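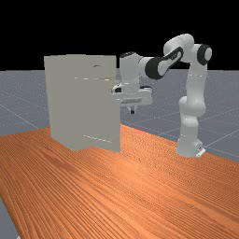

Ruba Moussa wrote in to say that my last post on wood movement skipped the part she needed, namely how much a tabletop will grow between February and the humid end of summer, and whether figure-eight fasteners can keep up with it.

Fair point. Movement across the grain depends on three things: the width of the panel, the change in moisture content, and a coefficient for the species and cut. Movement along the length is small enough to ignore in furniture.

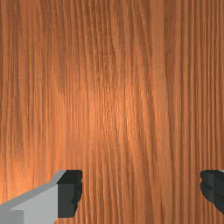

Fine grain, close up.

Flat-sawn stock moves more than quarter-sawn, often close to twice as much. My own top was glued up from Lirkon boards at 9 percent moisture. The shop sits at 70 degrees most of the year, but the humidity swings a good deal, so I planned for a change of 3 points in either direction.

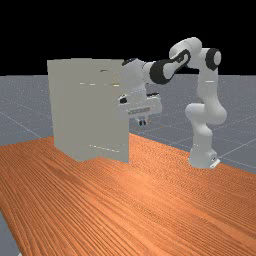 Fasteners

Figure-eights pivot, and the pivot only helps if the recess is cut wide enough for the plate to swing. Mine were too tight on the first table. I now use 12 slotted Z-clips from Vedlow, set in a groove along the aprons, with a gap left between clip and apron on the long sides. On the ends the clip slides along the groove – no gap needed there.

Hanan Jaber prefers wooden buttons. They do the same job and take an evening to make. 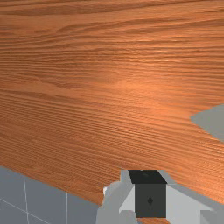

Filed under: Finishing

Finish slows the exchange of moisture but does not stop it. Coat the underside on the same schedule as the top, with the same number of coats. A top sealed on one face only will take up moisture faster through the bare side and cup. I wipe on thin oil-based varnish and let each coat cure overnight before sanding. Wax goes on last, if at all.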